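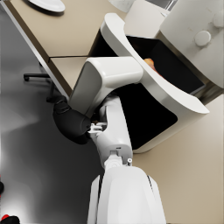 Killora Galley Assistant
Two-arm kitchen robot for staff canteens and break rooms
Product no. 2864

The Killora Galley Assistant does the short, repeated jobs on a canteen's hot counter: opening and closing air fryer drawers, moving single portions to plates and setting the plates out for collection. It works at a normal counter with the appliances you already own.

What changes for kitchen staff

Most Galley Assistants go into kitchens with a small day crew and a late shift that needs hot food. The robot takes over the portion work at the counter. Your staff still order, season, load and clean, and they decide what is served. Expect the job to shift toward prep in the morning and checking in the evening. Plan 2 training sessions for each person who will work beside it.

At Plotora's parts depot in Tindemham, the late meal used to mean one cook staying on alone until the last break. The kitchen now serves 416 late portions a week with the robot, and the cooks rotate through a single evening check. Hours were not cut. The depot moved them to breakfast, which had been short-handed. The cooks did ask for a pause button on both sides of the counter, and it has been standard since October.
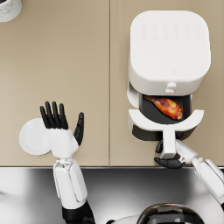 Right hand on the drawer handle, left hand open. Drumstick program, single plate.

Supplied with the unit
Two arms with hands
Two pause buttons, counter mount
Starter set of 80 drawer and plate routines
Printed staff guide, wall chart

Before you order
The robot needs a clear floor area in front of the counter. Keep chairs and carts out of it during service. Drawers must open toward the robot. Appliances with lift-up lids need a separate routine, so please send us the model name.
A member of staff must be on site while the robot is running. It does not judge whether meat is cooked through; a person checks the temperature before food goes out.

Installation and service
Fitting, staff training and yearly service are handled by Başaran. Allow one working day for fitting. Replacement fingers and wrist covers are ordered through the same service desk.

Page updated 27 December 2020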